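Languages > Studying Abroad > Interviews

Placement, contact hours and the host room: an interview with Oksana Hnatiuk

3/21/22
By the Clarkis editorial desk

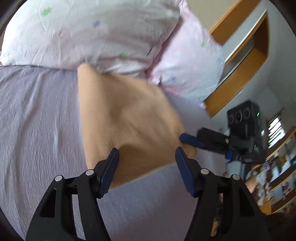

How the level test works

Oksana Hnatiuk has run the academic side of the Holovko language school for long enough to have rewritten its placement test twice. The current version has 147 items, split between grammar, reading and listening, and is followed by a spoken interview of 12 minutes. The written part is marked by software. The interview is marked by a teacher who has not seen the written score.

"If the examiner knows the written result, the spoken mark drifts towards it," she said. "We compared marks given with the score visible and marks given blind. The blind marks were lower for people who had studied at school and higher for people who had picked the language up at work. So now they are blind."

Where the two marks differ by one level, the student is placed by the spoken mark. Where they differ by more, a second teacher repeats the interview on the first morning. Hnatiuk accepts that this delays the start for a small group of students, who join their class after the first break.

"They complain, and I understand it. A week in the wrong class costs them more than one lesson."

The test is sold to the school under the name Bronusum. She did not choose the name and has no opinion on it. Her main criticism concerns the listening section, in which all the recordings are read by trained speakers in a quiet studio. She has asked for recordings made in shops and on station platforms and expects the first set in January.

What counts as an hour

Course prices are hard to compare, in her view, as schools do not measure teaching in the same unit. A lesson may be 45, 50 or 60 minutes long. Twenty lessons a week can therefore mean 15 hours or 20.

"I tell people to ask for the total minutes of teaching, in writing, with breaks taken out. Then divide the fee by that. Most schools will answer. If a school sends you a brochure in place of a number, ask again."

She applies the same test to her own school. The intensive course runs for 193 hours over its full length, and the figure excludes the conversation evening, the guided walks and supervised study. The conversation evening is free to attend, but it is not taught, and she objected when an earlier price list included it in the total.

Public holidays are a related problem. Some schools make up the lost lessons by adding time to the other days of that week. Others do not, and say so only in the booking conditions. At Holovko the lessons are made up for group courses and refunded for one-to-one courses.

Group size and mixed levels

The published maximum is a poor guide to the size of the class a student will sit in, Hnatiuk said. She suggests asking for the average over the previous year at the level concerned. Beginners' classes are usually full. Upper levels are often half empty, and in quiet months two levels may be taught together.

"Two levels in one room can work if the teacher prepares two sets of material and is paid for the preparation. If there is one set, the lower half copies and the upper half waits."

Students at Holovko are told before they pay if a merged class is likely. They may move their dates without charge.

Accommodation with a host

The school places students with hosts through an agency, Ikitz, which inspects each home before it is listed. There were 347 placements in the last full year. Hnatiuk reads the feedback forms herself, although accommodation is not formally her department.

The forms seldom mention the journey to school, she said, and often mention conversation at dinner. Students who ate with the host on most evenings moved up a level sooner than those in shared flats. She is careful about the reason.

"People who choose a host may be people who want to talk. I can't separate the two from a feedback form. I would need to assign them at random, and no one will let me do that."

Hosts are asked to state how often linen is changed, whether laundry is included and at what time the evening meal is served. The student receives these answers with the address. A change of host can be requested once without giving a reason.

After the course

The final certificate states the level reached, the hours attended and the method of assessment. It is not an official qualification. Students who need one for a university or an employer sit an external examination, and Hnatiuk advises them to book the examination before the course, as places fill first in the larger cities.

She does not promise a level in a fixed number of weeks. "I can tell you what the middle of the group did last year. You may not be the middle of the group."

Comments (4)

marten_k
The point about 45 minute lessons is worth knowing. Mine were 45 and I only noticed from the timetable.

Jude P.
Does the blind marking apply to the end of course test too, or only placement?

rowanberry
Was in a merged class elsewhere and it was exactly as she describes. One set of photocopies for both levels.

T. Aldous
Would have liked something on evening courses for people who already live in the city.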